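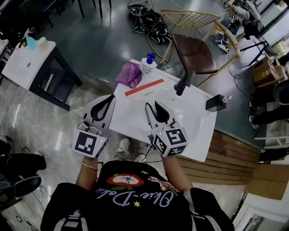 January 10, 2020

Quick one as I have to be out of the house by half eight and I promised people I'd write up the by-election. So. Essam Mansour is our new councillor for Dorkbridge North. 1261 votes to Anisa Pattinasarany's 1236. Third place got 226, and before anyone emails me again, yes I know whose 226 they would have been if he hadn't stood. Or I think I know. You don't, really, with independents.

I went to the count. Leisure centre, the badminton end, heating off. Never been to one before and I'd imagined more shouting. Mostly people in coats leaning over tables watching other people make bundles. You're not allowed to touch anything and you're not meant to talk to the counters, so you stand there trying to read crosses upside down. My neck still hurts.

There was a recount. Anisa's agent asked for it straight away, fair enough on that gap, and the second go came out exactly the same, which surprised me more than the result did. Declared at ten past one in the morning. Essam's speech was short. Anisa's was shorter and better. She thanked the polling station staff by name, all of them, no notes. He forgot his own agent and had to go back to the microphone.

Full disclosure as ever – I voted for Anisa, I delivered leaflets for her in the Prukton Road end, and I like Essam fine. We had a decent chat outside afterwards about the 2 bus. He says he'll get it back on Sundays. We'll see, they all said that.

What I don't get is the turnout. Wet night, dark at four, right after Christmas, everyone skint and full of cold, and people still came. More than in the proper election for this ward. I'd put that down to one thing and it's the Kramer site.
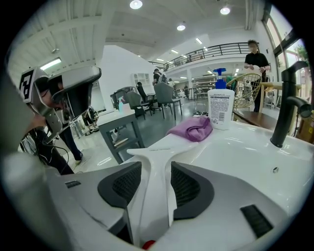 ## The Kramer site, again

For anyone new: Kramer was the dye works behind the station. Shut for years. In September the council put out a plan to sell the lot in one go, flats at the front, and a car park where the footpath through to Prukton Road is now. The footpath is the bit that got people going. Half of Dorkbridge North uses it to get to the school, and the other way round is along the main road with no pavement on the bend.

Both main leaflets said "save the path". Nearly the same wording. Where they differed (and I did read them both, properly, at the kitchen table with a pen):

- Anisa wanted the sale stopped until there was a new plan
- Essam wants the sale to go ahead but with the path written into the terms
- the independent wanted the whole thing to be a park, no idea who pays

I think Essam's way is weaker as once it's sold you're relying on the council to chase it up, and this council couldn't chase a bin lorry. But I can see why people went for it. They want something built. It's been a fence and buddleia since my eldest was in reception.

## What happens next

Planning meets at the end of the month. Essam isn't on planning, worth saying as a few people in Bindis this morning seemed to think he'd be voting on it. He can speak as ward councillor and thats it. Three minutes I think. If you want to speak as a resident you have to register with the clerk's office beforehand, by phone or email, and you have to say if you're for or against. There isn't a box for "depends". I've asked.

Written comments still count too. Keep them about the path, the road, the school run. Last time loads of people wrote in about the sort of person who'd be living in the flats and those all get put to one side, quite rightly.

I've put in to speak. Not told my husband yet.

## Other bits

Posters. Please can everybody take theirs down, both sides. There's one of Anisa on the lampost by the surgery that has turned round to face the hedge.

Someone asked in the comments if the count is open to anyone. No, you need to be a candidate, an agent or a guest on the list, I got in on Anisa's. Take a flask and wear thick socks.

Minutes from the last ward forum are still not up. I've emailed twice. Will post when I hear, got to run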